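What We Owe the People Who Work Beside the Machine

Published by the Office of Workplace Practice, Susinix
Jul 8, 2025

When an employer announces that a task will be automated, the public conversation turns at once to the number of jobs. That number matters, and employers who avoid stating it deserve the suspicion they receive. At our Betevley site, where 42 people work in sorting and kitting, no position was removed when the first robot arms were put into service last December. We state this plainly so that the rest of this essay can deal with a question we believe has received too little attention, namely what happens to the work of the people who stay.

The Betevley site prepares classroom and early learning sets. Foam shapes, counting pieces and similar small goods arrive mixed and have to be separated, checked and placed into trays by color and type. For many years this was done entirely by hand. It is light work in the sense that no single piece weighs anything to speak of, and it is hard work in the sense that a person may repeat one motion 2,000 times before going home. Our injury records had been telling us so for a long time, mostly in the form of sore wrists and shoulders that were reported late or never reported.
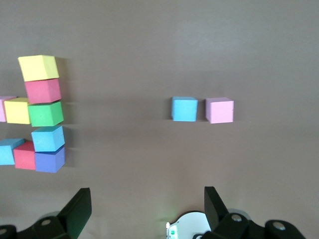
The case for handing the repeated motion to a machine is therefore a strong one, and this office supported it. What we did not foresee was how much else was contained in that motion. An experienced sorter notices that a shade has drifted from one delivery to the next. She feels that a piece is softer than it should be and sets it aside without breaking her rhythm. She knows which supplier cartons need a second look. None of this appeared in the written description of the job, and so none of it appeared in the plan for the robot cells.

In the first weeks the cells were measured by pieces placed per hour. The people assigned to them were called attendants, and their instructions covered clearing jams, refilling the table and pressing the restart button. Several of our most skilled employees told their supervisors that they had been turned into spare parts for the equipment. Management at first treated this as a matter of morale, to be addressed with a meeting and a better explanation. It was a correct description of the job as we had designed it.

The change that followed was modest. Under a program we call Kikuchi, the sorter assigned to a cell now decides what the arm works on and in what order, may stop it without giving a reason, and approves or rejects each finished tray. Sorters also teach the arms new tasks by guiding them through practice picks, and the hours spent teaching are paid at the higher rate formerly kept for technicians. The training course lasts 9 days and is taken during regular shifts. The title of attendant has been withdrawn.

We do not wish to present this as a finished success. Output at the cells is lower than the original plan called for, in part due to the stops that sorters are now free to make. Some employees preferred the old work, which allowed conversation across a shared table, and they find a cell lonely. A few have asked to return to hand kitting and have been allowed to do so, though we cannot promise that hand kitting will exist at the same scale in future years. There is also the unsettled matter of what an employee is owed when her own skill has been used to train a machine that will go on using it after she retires. A higher hourly rate recognizes the time. Whether it recognizes the skill is a fair question, and we expect it to be raised when wages are next discussed.

The same equipment will be introduced at our Zullum site, which is larger and has many newer employees. There will be pressure to install the cells quickly and to settle the human arrangements later. We advise against it. Job descriptions, pay grades and the right to stop the line should be agreed on in writing before the first arm is bolted down, and sorters should be present when the layout is drawn. At Betevley they were invited in after the floor had already been marked, and two of the cells have since had to be moved.

Employers often say that automation frees people for better work. Better work has to be defined, paid for and put on the schedule by someone with the authority to do so. Until that has been done at Zullum, this office will not recommend a start date.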